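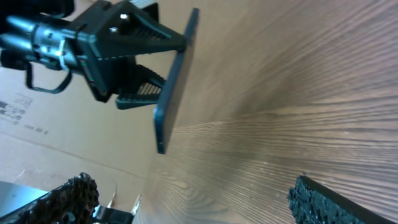 Torvik Storage rents household storage units by the month in Trirnlow. The answers on this page cover renting a unit, getting your things ready, and moving out. Most customers pack for themselves, and a tan cardboard box like the one at the left is fine for books, papers, kitchen items and most other things. If your question isn't answered, call the front desk or write to Covadonga Cuesta, who handles new rentals.

Renting a unit

What sizes do you have?

Small units hold the contents of one room. Medium units hold a one-bedroom apartment. Large units are on the ground floor only and have roll-up doors. We have 473 units in total, and large ones tend to go first in May when leases in town turn over.

How long do I have to rent?

The minimum is one month. After that you pay month to month and can leave with 5 days' written notice. We do not refund part of a month.

What do I need to bring?

A photo ID, a payment card, and proof of your current address. If someone else will use the unit, they need to come in once with ID and sign the access form. You can remove a person from the form at any time.

Can I get in at night?

The gate code works from early morning until late evening. The hours are posted at the gate and on your rental agreement. Night access is not available for household units.

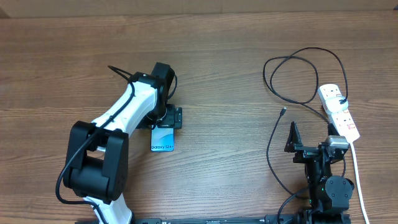

Getting your things ready

Should I take furniture apart?

Take the legs off tables if they unscrew, and tape the screws in a bag to the underside. Bed frames should come apart completely. Dressers can stay whole, but empty the drawers before you lift them.

Can I wrap wood furniture in plastic?

We don't recommend it for more than a few days. Plastic holds moisture against the finish and can leave cloudy marks. Use cotton sheets or moving blankets and leave a small gap between the furniture and the wall.

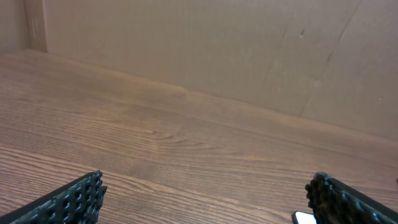 Wax or polish should be fully cured before anything is laid on top. If you polish a piece the day before the move, the blanket can stick to it.

What can't I store?

Food, plants, animals, fuel, paint, propane tanks, fireworks, and anything that is illegal to own. Drain lawn mowers before you bring them in. Tires are limited to one set per unit.

How should I pack things with a glossy finish?

Put a clean, soft cloth against the surface first, then padding, then cardboard. Do not put tape directly on the finish. Store flat panels on edge.

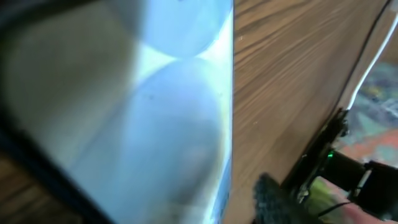

Reflections on a glossy panel.

Paying and moving out

Is insurance included?

Basic cover of $400 per unit is included. You can add more when you sign, or use your own homeowner's or renter's policy. Bring a copy of the policy if you choose that option.

What happens if I pay late?

We send a reminder by email and text. If the balance is still open after 56 days, the unit is locked and the account goes to Leonidas Antoniadis in billing. Call him before then if you need a payment plan.

How do I move out?

Give notice, empty the unit, sweep it, and take your lock off. The deposit goes back to the card you used.

Page updated March 2023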